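Rultach opens its kitchen bench to visitors, and asks them to doubt it

May 2018

Rultach will open its workshop to the public for an afternoon of tabletop robot demonstrations. The company would like it known in advance that no dinner will be cooked. The robot arm on show moves kitchen items about on a white table. Anyone who has read that home robots are a year or two away is especially welcome, and is asked to bring the article.

The demonstration is called Cumen, after the control software it runs on. Visitors may stand at the table for as long as they like and ask for any run to be repeated. There is no stage and no music.
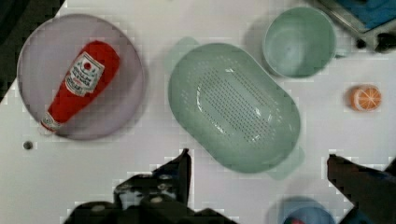
Each run is limited to 30 seconds. When time is up the attempt is scored as a miss, even if the fingers are closing on the right thing. Rultach adopted this rule in December, when staff noticed that the arm's success rate depended mostly on how patient the person with the clipboard was. Under the old scoring the figure looked a good deal better. Under the new one it stands at 79 percent on this table, with these items, in this light. The company has no figure for anybody's actual kitchen and will not offer a guess.

Dishes, a colander and play food make up most of the set. They are easy to replace and they don't spoil. They also don't drip, bruise or roll quite like groceries do, and Rultach does not claim that skill with one carries over to the other.

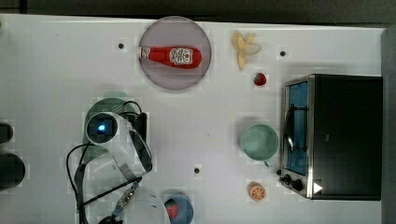

Gaetano Grasso said he had been to plenty of robot open days and had left most of them knowing less than when he arrived. He wanted to see the misses as well as the grabs, he said, and he wanted somebody other than the builder to pick the next item. "If I choose it and it works, fine, I'll be impressed. If they choose it, I'm watching a commercial."

Rultach has agreed to that. Visitors will draw the item and the target from a box of cards, and the result goes on a board by the door, where it stays until closing.

Two outside firms, Grillent and Kouris, have been invited to run the same cards with their own software. Grillent has accepted. Kouris has asked for more practice time, a request Rultach considers sensible and has turned down, as the point of the cards is that they can't be rehearsed.

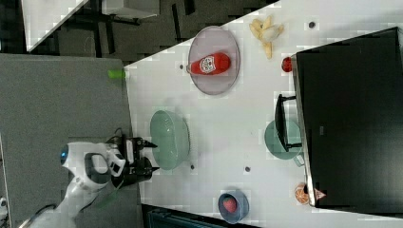
The arm at the near edge of the table, gripper toward the colander.

Groups are limited to 20 people. A total of 48 card draws is planned for the afternoon, and if the arm needs to be restarted, the restart will be written on the board too. Staff will answer questions about cost, with the warning that the answer is higher than most people expect and does not include the person who sets the table again between runs.
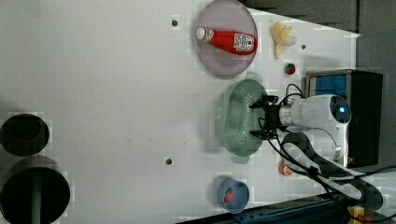 Children are welcome with an adult. Please keep hands off the table while the arm is powered. Entry is free, and places can be reserved at the Rultach front desk or by phone during office hours. Reporters may film any run, provided they film it from start to finish and don't speed it up.

The full results, misses included, will be sent to everyone who leaves an address.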